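Thursday, late

Third day at Markira and I still haven't changed my mind, which seems to disappoint people. They ask every morning at the coffee machine. I was sent over by Grustex to look at whether any of this belongs in a returns room or a staff kitchen within the next two years, and I keep answering that I'll tell them when I've seen a full sink.

Long drive in. Road works by the Amaral warehouse again, same two lanes down to one, so I got here at twenty past nine and missed the start-up. Spent the first hour reading the Fudard report instead. It's 284 pages and the word "grease" appears on two of them. I looked it up twice to be sure. There is a whole chapter on folding towels.

Then the table. I asked for the kitchen setup because I know kitchens. I ran one for six years before I went into operations, and I know what goes wrong at ten at night when the person on dishes has already been there since two. 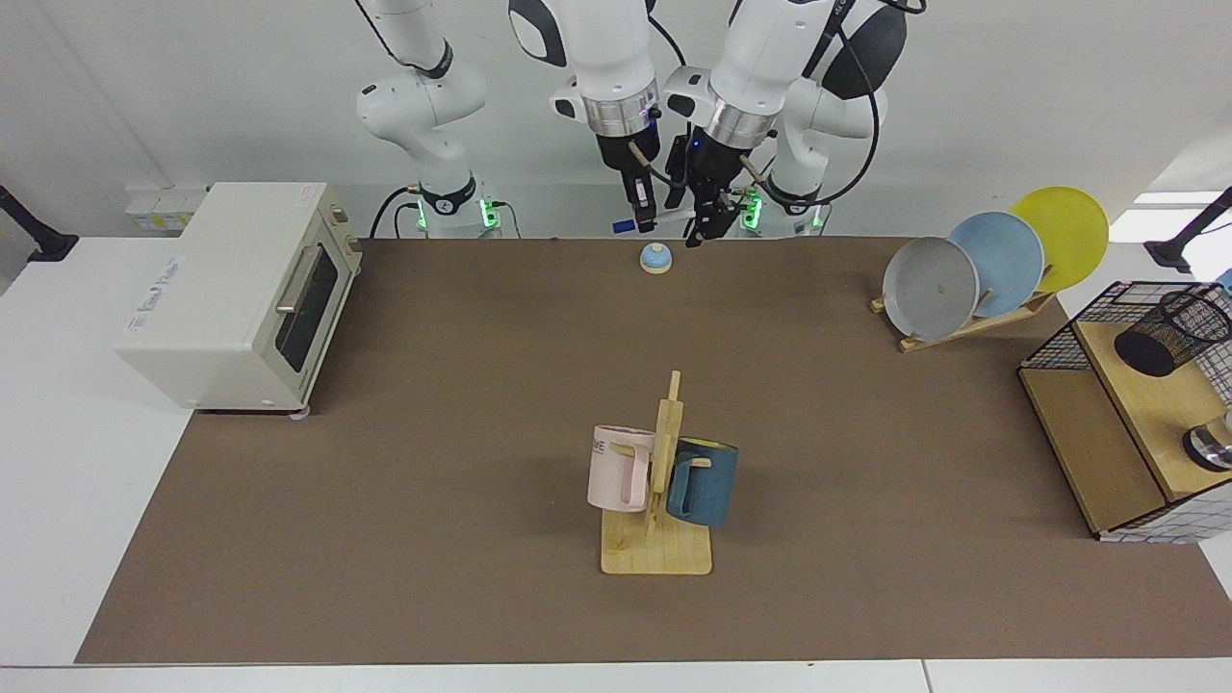 Signe Westerberg
Operations reviewer, Grustex

So, two arms over a brown mat, a mug tree, a toaster oven, a wooden rack with three plates in it. The plates are gray, sky blue and yellow and you could tell them apart from across a parking lot. My first note of the day says "where is the mess." My second says "ask about stacking," and I forgot to ask.

I'm not being unfair about the mat, I hope. I understand you start with space around everything. When I trained new people I gave them a clear counter too, for a morning. After that they got the real one, with a cutting board hanging over the edge and somebody's phone on it. What I want to know is how long the morning lasts here. One of the engineers said the hard part is the handle of a mug, because it can face any direction. I believe him. It's also the part a four-year-old is through with by Christmas.

The toaster oven bothers me more than the mugs. Opening a door with a bar across it is one thing. Getting a hot tray out with melted cheese run down the side is the chore, and I don't know anybody who would call the first one half of the second. I said this out loud. There was some nodding, then we went to lunch.

Lunch was good, by the way. Lentil soup, and real bread.

After lunch I sat with the figures. Grustex pays for 2,492 hours a year of what our budget calls "light clearing," all sites together. That's wiping, racking, emptying, putting things where they go. I went through the list we made in September and marked the jobs where the objects are always the same and always dry. It came to 347 hours. I stared at that for a while, because it's more than I wanted it to be. Then I took out the ones that happen in rooms with people walking through them and there wasn't a lot left to argue over.

Back to the table around three. Different view this time, from head height, which I liked better because it's how I would look at a counter if I were the one clearing it.
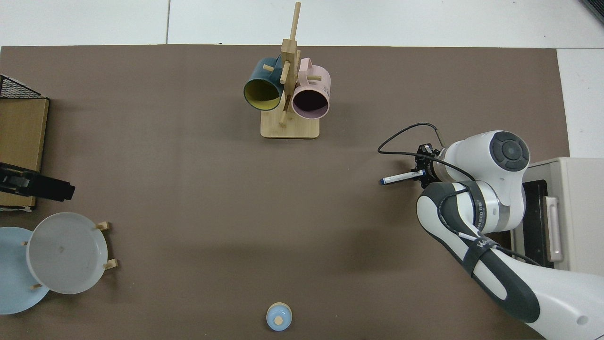
Marker in the gripper, both mugs on the tree.

A marker is a fair choice, I'll give them that. It's thin and it rolls. I've watched grown adults chase one across a desk. Holding it sideways in two flat fingers is a decent grip, and I wrote "decent grip" in the notebook so that I can't be accused of leaving out the good parts.

But holding is where my trade starts. Where does it go after that? Who decides it's a pen to keep and not one for the trash? On our shop floors the hard part of tidying is knowing what the thing is doing there in the first place — a marker on a packing bench is in its place, and the same marker by the plates is a problem.

I put that to them at the end of the day and got a proper answer for once: they don't know yet, and they'd like to come and see one of our benches. I said yes. Bring boots.

What I'll write in the report: not for the staff kitchens, not within two years. Possibly the sample room, where everything is dry and has its own peg. I may soften it tomorrow. I may also ask for a pan with egg on it and see what their faces do.

Phone at 4 percent and the hotel charger is loose in the wall. Still need to send in the mileage, 415 so far this week. Bed.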